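About Us

Hi, I'm Farzana! If you've landed on this page you probably own something you love with a hole in it, or a pair of pants that's four inches too long, or (my favorite) a shopping bag full of somebody's old shirts and a vague plan to turn them into a quilt. You're in the right place.

Karkero is a sewing school and mending shop on Grimmont Street, up one flight of stairs over the key cutter. We teach evening and weekend classes for grown-ups, a Saturday morning class for kids nine and up, and we take in repairs the rest of the week. There are two of us. I teach most of the classes, and Tariq Butt does most of the mending, and we both answer the phone badly.

How we got started

I spent 13 years doing alterations in the back of a bridal store. I liked the work and I liked the brides (mostly), but what I really looked forward to was when somebody's mom would lean over the counter and ask how I'd done that hem. I'd show her, and then I'd be behind for the rest of the afternoon. My boss was very patient about it, right up until she suggested I might be happier teaching.

So I rented a room for one month. I put up a flyer at the laundromat for a class called Fix Your Own Pants, and I borrowed four machines, one of which only sewed backward. Six people signed up. One of them was Tariq, who had come in to learn how to put a zipper in a tent and who already sewed better than half the people I used to work with. His family ran an upholstery shop, Butt & Sons, for years before his dad retired, and he'd grown up pulling staples out of sofas. He stayed to help clean up after the third class and we got talking, and by the end of that evening we had more or less written a business plan on the back of a pattern envelope. I still have the envelope. The math on it is terrible.

We signed the lease on our own place in May, painted it ourselves, and then painted it again once we saw the color in daylight.

What we teach

The beginner class is called Bultel, after the street I grew up on, and it runs for six weeks. You don't need to know anything. We start with threading the machine and we do it over and over until you're sick of it, then we move on to straight seams, corners, hems, and a drawstring bag. By week five you'll be working on a project you picked yourself. People tend to pick something way too hard, and I let them, and then we have a great time unpicking it together - I have made my peace with the seam ripper and you will too.

After that there are shorter workshops. Zippers, buttonholes, darning, patching jeans, and a two-evening class on knits and stretchy fabric, which scare everybody and shouldn't. Tariq does a slipcover weekend twice a year and it fills up fast, so get on the list early if you have a chair in mind. Measure the chair before you come. Then measure it again, please, he'll thank you.

Classes are small. We have 18 people on the books for the kids' class but they come in two groups, and the adult ones are smaller still, so you'll never be stuck at the back waiting for help with a jammed bobbin.

Fabric, and where it comes from

You're welcome to bring your own, and lots of people do. If you'd like to use ours, we keep shelves of plain cottons, denim, fleece and lining sorted by color, and a remnant bin where everything is sold by weight. Red goes first every single time. I buy more of it than any other color and I still run out before the holidays, so if you see a piece you like, grab it!

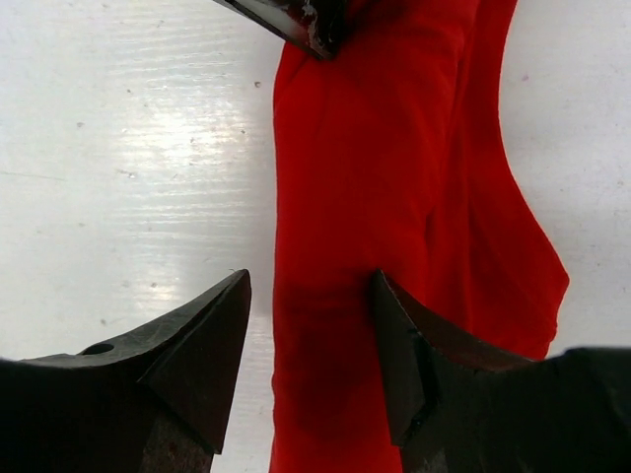
Red fabric, always popular around here.

One thing I'll nag you about is washing your fabric before you cut it. Wash it the way you plan to wash the finished thing, dry it, press it, and lay it out flat. I skipped this once on a set of curtains for my own kitchen and they now stop well above the windowsill. They're still up. I look at them every morning with my coffee.

The mending side

As of Sunday, February 13, 2022, when I sat down with the repair book and a calculator to update this page, we've mended 812 things. Of those, 326 were jeans, so if you're feeling shy about the state of yours, I promise we've seen worse. We also do coat linings, stuck zippers, split seams, and moth holes in sweaters. We don't do leather or wedding dresses. (I've had enough wedding dresses for one lifetime.)

Drop-offs are Tuesday through Friday from noon to six. Please bring things in clean, and check the pockets. Simple repairs are usually ready in a week, linings take longer, and Tariq will call you with a price before he starts cutting anything.

Come say hello

If you're not sure which class is right for you, stop by during drop-off hours and have a look around. You can try out a machine, ask us anything you like, and dig through the remnants. Ring the lower bell, the upper one belongs to the dentist.

- Farzana Hashmi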